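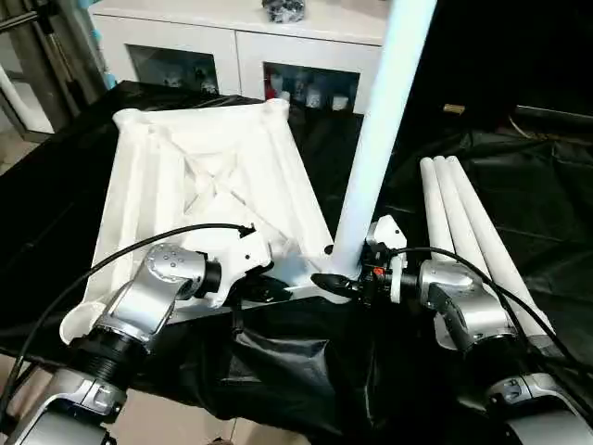

Last edited by potting_bench, July, 9:42 pm

Telldale Home Forum > Flat pack and small furniture > White plastic base with the pole in the corner

potting_bench wrote:
So I'm putting together the Clolora shelf thing, white plastic base with the cross brace molded into it, and I've got one long pole in a corner and three tubes still lying there. Does everyone fit all the poles to one base first, or add them as you go? Got a black plastic sheet over the table because I've scratched it up enough already!

mudroom5 wrote:
All the poles first, then drop the next shelf on. I've built 5 of these and never did it any other way.

dridow_fan wrote:
Disagree with mudroom. I do two on one side, hook the shelf over those, then the other two. Way less fighting with it when you're on your own. Did my Dridow unit like that and it's held 102 paint cans in the garage ever since (yes I counted, it was for the insurance).

mudroom5 wrote:
And then one side sits crooked. No thanks. A rubber mallet and a bit of patience is all you need.

Cervantes wrote:
Please don't use a mallet on molded plastic, I split a corner that way and the replacement took 3 weeks. Twist and push with your hand down low near the socket. Also I'd lose the plastic sheet, mine slid all over the place. Old towel works better.

potting_bench wrote:
Sheet stays, it wipes clean and I'm potting on it after lol. Going to try the twist thing on the other three tonight.

dridow_fan wrote:
What's the weight limit on yours? My box said 300 lb but I don't know if that's per shelf.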